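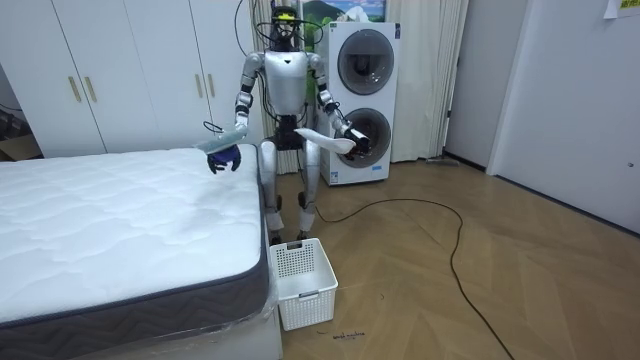
Mattress corner, laundry basket, washer-dryer. Cleaning day in the small room at Brenditz.

2018-10-21

Thread on getting the bedroom end of this place in order. The mattress is a Vellico and I paid 1,137 for it with delivery. The bed has no sheets on it yet and I want the top clean before any go on.

Laundry first. The basket lives at the foot of the bed, a few steps from the stacked washer-dryer. Cloths go in one load, bedding in another. I used to mix them and the pillowcases came out covered in lint.

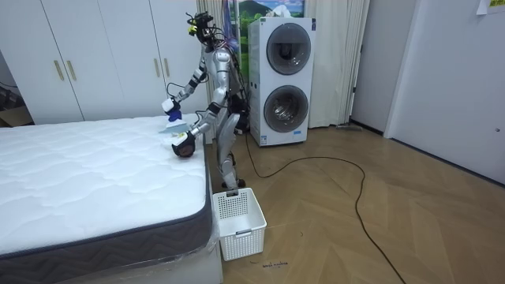

Cloths for the bed are kept apart from the kitchen ones. I learned that in June with a greasy rag and a good blanket. Dark blue is fine for a dry wipe on a white quilted top like this one, but I would wash it a few times before using it damp. New dark cloth can bleed.

I go along the seams in one direction and work toward the foot. Crumbs and bits of wrapper settle in the low parts of the quilting and a cloth mostly pushes them along. A hand brush with soft bristles does better.

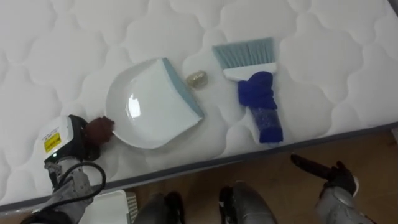

Short strokes, light pressure. If you press hard the bristles bend flat and skip right over the dips. The brush and pan set I bought came from Restrepo for 26 and I have no complaints so far.

Someone asked about vacuuming instead. I do that too, with the upholstery head, maybe every other month. For a few scraps it takes longer to get the vacuum out than to sweep.

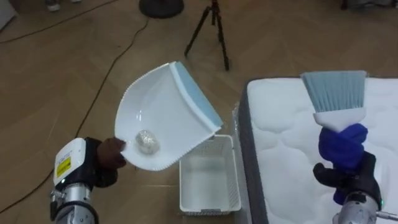
Trash and laundry get separate containers in my house, always. Foil is the one I watch for. A little crumpled ball like the one in the dustpan is easy to lose in a pile of clothes, and the open basket is right there under it. Check the basket before you load the washer.

Still to do: get the rest of the plastic wrap off the side of the mattress, then put on the Masell cover – 99 on sale, and it says it fits deep mattresses. Will post again when it's on.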